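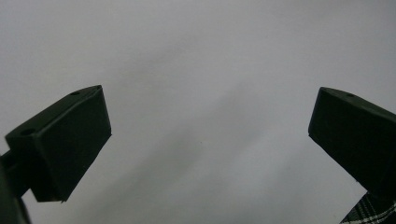
Photo: Skurside

Kids > Big Machines > How Does a Road Roller Squash a Road Flat?

I love road rollers. When I was little I thought they were just very heavy, very slow trucks with the wrong wheels on, and I wasn't far off! Let me tell you how they work.

First, picture a bag of marshmallows. Shake it about and it looks full, right? Now lean on it. Lots of air comes out and suddenly the bag is half the size. Fresh asphalt (the black, sticky stuff on roads) is a bit like that. When it comes out of the paving machine it's full of tiny air gaps. If we let cars drive on it like that, the wheels would press two long ditches into it, and rain would creep into the gaps and crack it in winter.

So along comes the roller. Its big steel wheel is called a drum. The one I rode on in July was made by Kristiansen and its drum was 64 inches wide, so I could have lain down across it (I asked, and they said no). The whole machine weighed 9 tons. That's heavier than an elephant!

Weight is only half of it, though. Inside the drum there's a lopsided lump of metal that spins really fast. Because it's lopsided, it makes the drum shake, the way a washing machine shakes when all the towels end up on one side. The shaking helps the little stones wiggle down into the gaps.

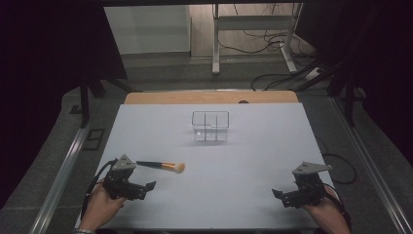
Su-bin So: But why doesn't the hot asphalt stick to the drum? When I make cookies the dough always sticks to my rolling pin.

Great question, Su-bin! You put flour on your rolling pin, and a roller uses water. There's a row of little sprayers over the drum that keeps it wet the whole time. The driver has to keep an eye on the tank, too. If the water runs out, the asphalt starts peeling up in lumps and everybody gets grumpy.

And it really is hot. Asphalt can be about 300 degrees Fahrenheit when it leaves the truck, hotter than boiling water. The crew has to get it squashed before it cools, or it goes stiff and won't budge. So the roller goes back and forth, back and forth, right behind the paver. On the road job at Trukby they started at six in the morning and the driver still ate her sandwich in the seat.

Next time I'll tell you about the paver, the machine that goes in front.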